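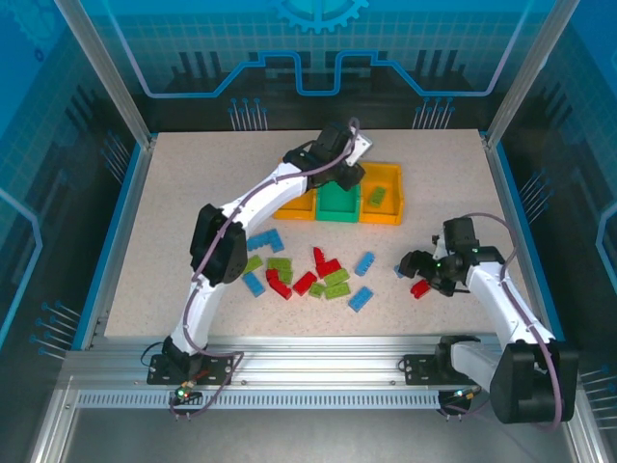

Why are some partner organizations not getting the invitation to the regional health rights dialogue, even though their names are on the mailing list?

The invitations are going out, but every partner whose contact record was moved over from Pelupessy in July still has the old "no group mail" setting switched on, and Plumis quietly skips those addresses when it sends.

Aug 10, 2022
By the Drirnmont Partner Support Desk

Thank you so much to everyone who wrote in about this one, and for being so patient while we poked at it. The first message came from a peer outreach group on the Hoken side of the district, who only heard about the dialogue meeting through a clinic they work with. They were very gracious about it, but they were understandably hurt, and we would have felt the same!

What we tried first: we re-sent the invitation to the whole list. The send report showed 400 contacts on the list and no errors at all, so for a little while we thought the mail was landing in junk folders. We asked two of the groups to look (thank you both), and there was nothing there either.

What we tried next: we wrote to one of those groups directly, outside of the list, and that message arrived within a couple of minutes. So the address was fine and the mailbox was fine – the trouble had to be in the list itself.

What we found: opening the contact record and scrolling way down to Preferences, there is a box marked "no group mail." In Pelupessy that box only covered the monthly newsletter. In Plumis it covers everything sent to a list, invitations included. We found 15 partner groups with the box checked, and 8 of them are sex worker-led or drug user-led groups who had asked, quite reasonably, not to get newsletters at a shared office address.

Please don't clear the box for everyone at once. Those groups made that choice for privacy, and we want to honor it. For now, do this instead:

Open the contact record and go to Preferences.
Call or text the group's focal person on the number they gave us and ask how they would like to hear about meetings.
If they say email is okay, clear the box and save. Use the plain subject line "Meeting invitation," with no mention of the topic.
If they prefer a call, leave the box alone and add "phone only" in the notes.

Status: open. We have reached most of the groups by phone and are still trying the others. We have also asked Plumis for a separate setting for invitations – no answer on that yet. If your group should have been invited and wasn't, please reply to this ticket, even if you think we already know.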